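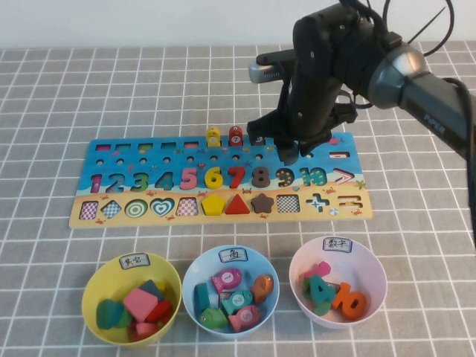
Home | Camps | Training | Forms | Contact

April
By Inger Arnardóttir, Kunddale District

Pre-camp site inspection, Kunddale youth camp

Inspected Sunday, 8:00 a.m. to noon, with Asger Bjarnason. Items marked OPEN must be closed before units check in. Planned attendance: 200 youth and leaders.

1. Access road and gate. OK. Gate opens fully. Chain and lock replaced.

2. Fire rings. OPEN. Two rings at Levberg field have cracked stones. Do not light until rebuilt. Clear leaf litter to bare soil on the uphill side.

3. Overhead hazards. OPEN. Dead limb over tent pads 4 and 5. Pads taped off. Védís Bach to arrange removal.

4. Drinking water. OK. Both taps flushed. Lab sheet posted inside the cookhouse door.

5. Latrines. OK. Handwash station at the lower block drains slowly but is usable.

6. Waterfront. OPEN. Throw lines present, one frayed near the bag. 97 buddy tags on the board, 200 required. Remainder to be brought from the district store.

7. Cookhouse. OK with comment. Extinguisher gauge in the green. Hose on the left burner is stiff; replace at next service.

8. First aid post. OK. Kit sealed. Eirini Michailidis holds the key during camp. Medical forms go to her at check-in, in unit order, not to the gate.

9. Ropes course. Not inspected. Closed to all units until the annual check is signed.

10. Emergency signal and muster. OK. Horn audible at the far tent line. Muster point sign is faded but legible.

Reinspection of items 2, 3 and 6: Asger Bjarnason. Copy to unit leaders.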